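Neltelitz Pattern and Print Group
Minutes of the regular meeting, Tue 4 February, back workshop

Present: Omprakash Nigam (chair), Shanti Kanaujia (minutes), and nine members who signed the sheet.
Apologies: two received by phone.

1. Minutes of the December meeting
Approved with one correction. Under item 4, "glass finish" should read "gloss finish." Shanti has changed it in the binder.

2. Matters arising
The paper cutter has a new blade and it cuts beautifully. Thank you to everyone who chipped in. The old blade is in the marked tin on the top shelf until somebody goes to the metal drop-off.
The Sterkent paper order arrived, 600 sheets in all, and is stored flat under the long bench. Please keep it flat!

3. The big checkerboard
Most of the evening went here, and happily so. Omprakash asked members to say what they liked first and what they'd change second, and the first part ran long.

General agreement that the black and white is the right choice. A colored version was talked about back in the fall and the sketches are still in the drawer, but having seen the full grid laid out, there was no wish to go back to it. The solid black squares give the eye a rest between the patterned ones, and the little blocky markers are all different, so you keep finding new ones. Favorites named around the room: the one that looks like a 7, the one like a small t, and the pinwheel. Shanti put in a strong word for the hook shape, which she reads as a J.

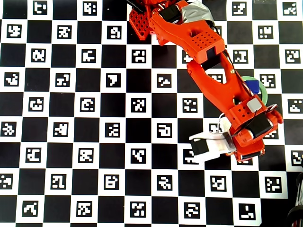
The checkerboard, with a marker in every white square.

Points raised:
– Members would like a key sheet, with each marker drawn small and its row and place written next to it. Two members offered to draft it. Omprakash asked that they start at one corner and stick to it, so we don't end up with two keys that run in opposite directions.
– Glare. The Szekeres film was compared with the plain matte stock, using the sample strips. Opinion was split. The film wipes clean more easily, the matte is nicer to look at under the ceiling lights. Vote: matte 7, film 3, one abstaining. The next print will be matte.
– Rolling or folding. Rolling, always, pattern side out. A crease through a marker spoils it for good. We have one long tube and need a second.
– Border. A suggestion to leave a plain white margin all the way around the next one was carried without a vote. It gives us something to hold on to that isn't pattern.

Cost of the next print from Akent was quoted at 687, with the tube extra. Omprakash thought this fair for the size. The group has enough in the print fund to cover it and still keep 60 back for ink. Agreed to go ahead. Shanti to place the order once the border is drawn in.

4. Loose pieces
This came up because the color talk wouldn't quite go away – and the answer seems to be that the color belongs in the pieces and the board can stay as it is. A plain bright cube looks terrific on that grid. So does a ring, where the squares show through the middle and the curve sits against all those straight lines. One member called it the best-looking thing we've put together since the alphabet panels, and there was no argument.

Blue on top of red was a clear favorite for stacking. The glossy finish on the blue got a lot of praise, and several people asked whether more of the pieces could be done that way. The green was liked as well, although one member would go a shade lighter. 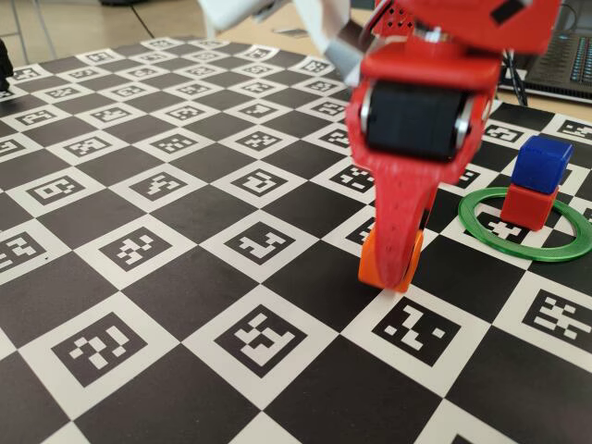

Two more colors were put forward, yellow and a soft purple. Yellow was popular. Purple had one very loyal supporter, who will bring a painted sample so we can judge it properly. There was also a question about size, and the feeling was that the pieces should stay small enough that you can still read plenty of the pattern past them.

Storage: the pieces need a lidded box of their own. They have been traveling in with the stamp pads and a few members have gotten ink on their hands as a result. Shanti has a shallow box at home with dividers and will bring it in. Please wipe pieces with a soft dry cloth before they go in, no spray.

5. Open evening
The hall has confirmed our usual slot. Omprakash would love to see the checkerboard at the front, where people walk in, with the key sheet next to it and the loose pieces out for handling. Agreed with real enthusiasm.

An idea for younger visitors: a card with six marker patterns on it, and you hunt for them on the board. We will make 40 cards to begin with. Offcuts from the Sterkent stock are heavy enough for this, so there is nothing to buy. Pencils are in the blue crate. It was asked whether the cards should have answers on the back. After some discussion, no – the answers will go on a single sheet kept by whoever is running the activity.

The alphabet panels will go along the side wall as they did last time.

6. Any other business
The workshop sink is slow again. Please scrape ink into the tray before rinsing rollers.
A member has a lightbox to pass on, working, one corner chipped. Speak to Shanti.
Thanks to the two people who baked. The ginger bars should come back.

Actions
Omprakash: draw the white border and pass the file to Shanti; price a second tube.
Shanti: order from Akent when the border is done; bring the divided box; answer the hall.
Key sheet pair: first draft for the next meeting.
All: think of a name for the marker hunt.

Meeting closed at 9:10 p.m. The date of the next meeting will be posted on the workshop door.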